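Getting Pocket Lint Out of Your Phone's Charging Port
By Llinos Bowen | October
Last updated: October
505 shares | 3 comments

If your charging cable has started to wobble, or you have to hold the phone just so before it will take a charge, please don't rush out for a new battery! Nine times out of ten (well, in my house anyway) it's lint, packed down tight at the back of the port from months of riding around in a pocket.

Turn the phone all the way off first. Then take a wooden toothpick, shave the tip a little flatter with a kitchen knife, and work it gently along the back wall.

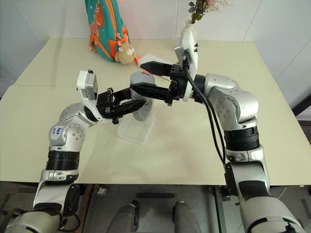
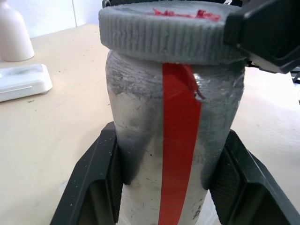
Go slowly, and tip the phone so the fluff falls out and doesn't just get pushed around. Please don't use a pin or a paper clip, however tempting, and skip the canned air if you can. My old Stonby needed two goes before the plug clicked in properly, and my neighbor Anju swears by a soft, dry toothbrush to finish. I do mine every couple of months now, usually while the kettle's on.

400 likes | Share this tip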